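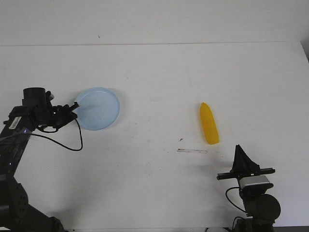
図4-1 固定カメラ視点の作業面。左アームのグリッパーが皿の縁に接近した状態

4.3 双腕模倣学習用エピソードの収録(皿・トウモロコシ課題)

本節では、Masby 双腕ステーションで操作デモンストレーションを収録し、方策学習に使用できる形式で保存するまでの手順を示す。アームの据え付けおよびリーダー側との対応付けは4.2節で完了しているものとする。ソフトウェアは Zekport 収録ツールを前提とする。

課題の定義
左アームで浅い丸皿の縁を把持し、作業面中央に寄せる。続いて右アームで玩具のトウモロコシを把持し、皿の上に置く。両グリッパーが開き、両アームが待機姿勢に戻った時点を終了とする。左右の役割は収録中に入れ替えない。役割を入れ替えたデータは別課題として登録すること。

4.3.1 作業面の準備

1. 作業面を乾いた布で拭く。黒い擦れ跡や細かい点は、視覚エンコーダーが物体の輪郭と混同することがある。落ちない跡は位置を記録票に記入し、そのまま収録してよい。
2. 皿を左アームの到達範囲内に置く。初期位置は配置表 P-2 に従う。
3. トウモロコシを中央より右側に置く。向きは配置表の角度欄に従い、先端側を基準とする。
4. 両アームを待機姿勢に移動する。
5. グリッパーのケーブルが指の可動範囲に入っていないことを確認する。ケーブルのたるみは手首の回転に必要なため、結束バンドで締め切らない。

注記:半透明の皿は白い作業面とのコントラストが低い。露出は自動にせず、皿の縁が画像上で判別できる値に固定する。固定後は同じデータセットの収録が終わるまで変更しない。

4.3.2 カメラの確認

1. 収録ツールの「プレビュー」を開き、固定カメラの映像を表示する。
2. 皿、トウモロコシ、両方のグリッパー先端が同時に映っていることを確認する。アームの基部は画面外でもよい。
3. 「基準画像を重ねる」を有効にし、作業面の奥の端が基準線と一致するまで雲台を調整する。
4. 雲台のねじを締め、再度プレビューでずれを確認する。ずれが9ピクセルを超える場合は手順3に戻る。

注意:収録途中でカメラに触れた場合、その時点以降のエピソードには新しいセッション番号を割り当てる。同一セッションとして保存すると、評価時に原因の切り分けができなくなる。

4.3.3 エピソードの収録

1. 「新規セッション」を選択し、課題名と操作者名を入力する。
2. フットスイッチを1回踏む。短い確認音の後に記録が始まる。
3. 左アームを皿の縁へ近づける。グリッパーの指が縁の手前に来たところで一度減速し、高さを合わせてから把持する。縁を上から押さえつけない。
4. 皿を中央へ寄せ、グリッパーを開いて退避する。
5. 右アームをトウモロコシの上方へ移動し、胴の中ほどを把持する。
6. 皿の上に移動し、接触を確認してからグリッパーを開く。
7. 両アームを待機姿勢に戻し、フットスイッチを2回踏んで記録を終了する。
8. 成否を入力する。把持のやり直しがあっても課題が完了していれば「成功」とし、「再把持あり」の欄にチェックを付ける。

警告:両アームの作業範囲は中央で重なる。左アームが退避する前に右アームを中央へ入れないこと。干渉検出が働くと両アームの駆動が停止し、記録中のエピソードは破棄される。

警告:駆動中は作業面に手を入れない。物体を置き直すときは、必ず「一時停止」表示を確認してから行う。

4.3.4 収録数と配置の分散

初期配置は各エピソードごとに変更する。同じ配置を続けて収録すると、方策が物体の位置ではなくアームの軌道を記憶する傾向がある。Politis 課題群の社内試験では、配置を固定したデータで学習した方策は、皿を配置表の範囲内で動かしただけで縁の把持に失敗した。配置を分散させた場合は、47エピソードの時点で皿の移動が安定した。トウモロコシの把持はこれより遅れて安定し、特に向きが斜めの初期配置で失敗が残った。

同試験の全収録数は1,568エピソードで、失敗例も含む。失敗例は学習から除外したが、成否判定器の調整には使用している。削除せずに保存すること。

4.3.5 データの検査

1. 「検査」タブで対象セッションを開く。
2. 関節角とカメラ映像の時刻差を確認する。差が大きいエピソードには赤い印が付く。
3. 赤い印のあるエピソードを再生し、グリッパーの閉動作と映像が一致しているかを目視で判定する。一致しないものは「保留」に移す。
4. グリッパー開度の波形に欠損がないか確認する。欠損が繰り返し出る場合は、手首側のコネクターを差し直し、4.2.6項の通信試験を実施する。
5. 「書き出し」を選択し、保存先に Darkholm 共有領域を指定する。書き出しには通常20分前後かかる。

注記:書き出し中にセッション名を変更すると索引が壊れる。変更は書き出しの前に行う。

4.3.6 よくある不具合

皿が滑って把持できない
グリッパーの指先に付着物がないか確認する。付着物がない場合は、接近時の高さが皿の縁より上にずれている可能性がある。4.2.4項の高さ補正をやり直す。

トウモロコシが把持中に回転する
粒の凹凸に指の角だけが当たっている。指の面が胴に沿うように手首を回してから閉じる。

アームの影が物体に重なる
照明を拡散板付きのものに替えるか、位置を高くする。淡い影であれば対処は不要である。

改訂:6/30/24 4.3.4項に配置分散の試験結果を追加(Bernardo Marinho)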